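Notes from a talk with Martim Lobo, May 10, 2022. Typed up same night, so forgive the gaps.

Lobo has been tuning pianos in Kistbridge for 12 years. Before that, a furniture store. Before that, "nothing worth the ink."

Got in by accident. His aunt's upright in Vilela had a dead key, he pulled the front off, lost a whole Sunday. "I made it worse. Then I got mad and bought a book."

Most of the work is schools and churches. Homes too, but fewer. People inherit a piano, feel guilty, call him once. "They want me to say it's worth money. I look at the pins and I don't want to say anything."

Worst job? No pause. A church hall in Dirkovell, back in March. Heat on full all winter, windows open on Sundays. Every string flat. He went back three times and still isnt happy with it.

He tunes by ear, mostly. Has an app, checks the middle octaves with it, then puts the phone away. "The top end you have to hear. The app says fine and your teeth say no."

Pay is okay. Not great. Charges more for a pitch raise, and gets arguments every time. One woman wanted to know why it took longer than her car. "I said your car doesn't have this many strings."

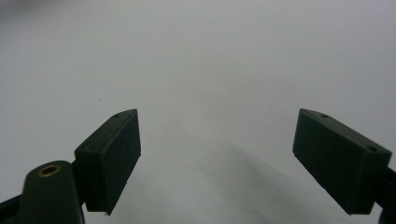
Apprentices, then. He's had two. One moved to Skikunmont and went into organs, the other quit after a month, bad back. He'd take another if they could stand the quiet. And the driving, which he hates more then he lets on.

His own piano? Laughs. "Terrible. Go on, play it." I did. The low D buzzes. He says he'll get to it in the fall.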